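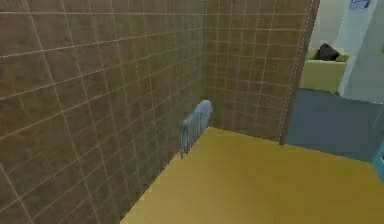 About Rokano

Rokano is a grout and tile-joint testing laboratory. We measure how jointing materials behave once they are in a wall or floor: how much water they take up, how they shrink, how they hold color under cleaning, and how they fail. Our clients are tile contractors, grout makers, building owners and, in a smaller share of cases, insurers.

The company started as the materials section of Flanerley, a flooring contractor that wanted its own numbers on cement grouts before it signed long warranties. The section became a separate business when outside requests took up more bench time than Flanerley's own jobs. Flanerley still sends us work and pays the same rates as everyone else.

What we test

Most samples fall under one of the following headings.

Cement-based grouts, sanded and unsanded
Epoxy and other resin grouts
Flexible sealants for inside corners and changes of plane
Penetrating sealers applied over cured joints
Cores and joint sections cut from existing installations

We do not test tile bodies for strength or slip resistance. Requests of that kind are returned with the sample unopened.

How the work is done

Grout is mixed at the water ratio printed on the bag unless the client asks for a different one in writing. Mixing time, slake time and room temperature are recorded on the batch sheet. Test joints are packed in 3 widths, cured on open racks and turned once a day. A standard water absorption run takes 7 days after cure. Shrinkage bars stay on the rack longer and are read every Thursday morning by the same technician where the schedule allows.

Field samples are handled differently. A joint section arrives with its own history of cleaners, soap film and movement, and most of that history is missing from the paperwork. We log the section as received, cut it wet, and keep half of it untouched until the client has accepted the report. Where the cause of a failure cannot be separated from the other possible causes, the report says so and lists them.

Color readings are taken with the surface dry, after cleaning with plain water. Light joints against dark tile make up a large part of our color work. Staining in these joints is usually reported by the owner long before it can be measured in any other way, and we have a separate procedure for low readings.

The Stöcker panel method

For movement joints we use the Stöcker panel, a hinged steel backing with tile set on both leaves. The leaves are opened and closed by a fixed amount while the joint between them is watched for cracks and loss of bond. The panel was built in our own shop and has been modified 2 times, most recently to reduce play in the hinge pin. Results from before the second change are marked in our records and should not be compared directly with later ones.

The reference shelf

Rokano keeps a shelf of cured reference bars, one from each batch tested. It now holds 726 bars, filed by binder type and then by batch number. Clients may ask for a side-by-side comparison with any bar they submitted themselves. Bars submitted by other clients are not available.

Location and hours

The laboratory is in Relosmont, in the low building behind the freight office. Samples are accepted at the side door from 8 a.m. to 4 p.m. on working days. Wet material must be booked in ahead of time. The laboratory closes for calibration during the first full week of November, and curing samples stay on the racks through that week.

Reports are sent as a signed paper copy and an electronic copy. Raw readings are supplied on request at no charge.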